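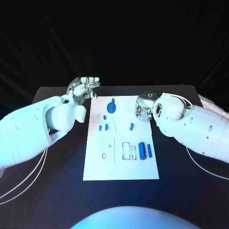
Management called it the Jumance and the rest of us called it the new hire, which management liked more than we meant them to. It had come to Drodthorpe in August with a woman from the supplier and a binder. The binder said it would take over kitting on Line 4 and free people up for better work. I asked what the better work was. She said that would be a conversation with my supervisor.

My supervisor was Mattes Eichhorn, and he had not been told either.

Kitting is putting parts where they go. You get a sheet with the outlines printed on it and you set each peg and cylinder on its outline, and then somebody down the line picks them up in order and builds the thing. I had done it for 22 years. It isn't hard. You do it while you think about your roof, or your daughter, or what you should have said to your brother. I had done most of my thinking at that bench and now I was supposed to stand next to it and watch.

They paid me the same to watch. I want that written down, because people assumed otherwise. My badge said Process Partner. I had a tablet with a green button and a red button, and when the arms put a part down right I pressed green.

"What happens if I press red?" I asked.

"It learns," the woman said.

"And if I press green?"

"It also learns."

So I pressed green. Mattes came by twice a shift and stood with his hands in his back pockets. The old bench could fill 12 sheets before first break, and he knew that as well as I did, and he had a form that asked him for sheets filled and a second form that asked him how the team felt. On the second one he wrote "fine." He had written "fine" on it since Kälin bought us, when it was only about the vending machines.

By the second week I had started talking to it. Small stuff. Left a bit. No, the thin one. I knew it couldn't hear me. I'd said the same things to every kid they ever gave me to train, and the kids couldn't hear me either, but they got tired and went to lunch and came back a little better. I never saw the arms come back from anything.
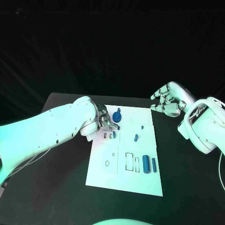

Give it until Christmas, Nahuel Espinoza told me in the parking lot, and it would be filling sheets faster than I ever had, and then they'd want the badge back. He'd seen it go that way at Istosix. First they ask you to watch, he said, and then they ask why they're paying somebody to watch.

"They said better work," I told him.

"Did they say where?"

I drove home with the radio off. I thought about asking Mattes, and I thought about his face while he looked for something to tell me, and I decided he could have one more week before I made him do it.

Next morning the woman had left a fresh sheet out and the parts in their tray. She was on the phone in the hall. The arms were parked. I set the pegs down, then the cylinders, each on its outline, and it took me no time at all. Then I looked at the tablet.

I pressed red, to see what it would learn.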